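The cat who came home after three years

When the phone rang at eight in the morning, Nadège Baudry nearly left it. She was late for work and didn't know the number. The woman on the line asked whether she had ever owned a grey cat called Perrin.

Perrin went missing one June, 3 years earlier, through a kitchen window left open overnight. Baudry put up posters, knocked on doors and rang every vet in town. For months she kept a bowl of food on the back step, and the neighbour's tabby got most of it.

"After the first winter I stopped looking," she says. "I kept his basket, though. I couldn't put it out with the rubbish."

He was found in Hastero, 14 miles away, asleep in a garden shed. The couple who owned the shed had been feeding him for a few weeks and took him to the Stullis surgery when he began to limp. A nurse ran a scanner over his shoulders and found a microchip ending in 1074. The phone number held against it was still the right one.

Baudry had moved flat twice in that time. She had updated her details after each move, and the surgery says many owners forget to.

Perrin had lost weight and needed a tooth out. The limp came from a thorn in his front paw. Baudry drove over that afternoon with the old basket on the back seat.

"He looked at me and then he looked at the basket," she says. "He got into the basket."

He is now eight and stays indoors for most of the day. The couple from Hastero have been to visit him, and brought the blanket he used in the shed.

The kitchen window has a new catch. Perrin sleeps on the sill below it. 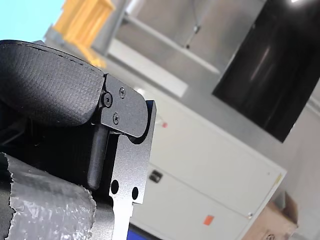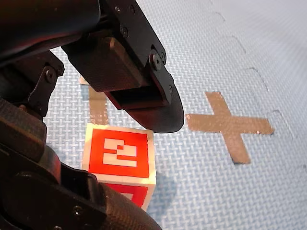
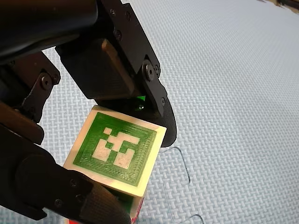 Nadège Baudry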